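Ticket 431: Stabiliser wheel on Kokier 6 leans and rubs
Status: waiting for customer
Product: Kokier children's bike, first size
Opened by: Signe Isaksson
Handled by: Carmela Zanetti, Mivgate customer help

Signe Isaksson, Monday 8.50
Hello. I bought the Kokier for my daughter in April. The left stabiliser wheel has started to lean inwards and it makes a rubbing sound against the back tyre. I have tightened the nut two times with a normal spanner. After one ride to the playground it leans again. My daughter weighs less than the limit in the booklet, I have checked this.

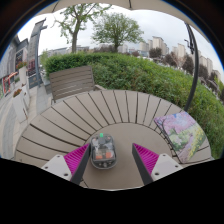

The right side is fine. I did not change anything else on the bike, only the height of the saddle.

Carmela Zanetti, 10.15
Good morning Signe, and thank you for the clear message. Could you please look at the order of the parts on the left side? From the frame and outwards it should be: the toothed washer, the stabiliser arm, the flat washer, the nut. If the toothed washer is outside the arm, the arm can turn under load.

Signe Isaksson, 12.40
I have looked now. On the left there are two flat washers and no toothed one. On the right it is as you write.

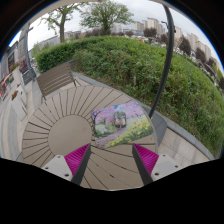
I also searched in the bag with the reflectors, but it is not there. Can I buy this washer in a normal shop?

Carmela Zanetti, 13.05
It is better to have ours, as the teeth must fit the slot in the frame. I have ordered part 149 for you, free of charge. Please do not ride with the stabilisers until it is fitted. Is your address still the one from the order?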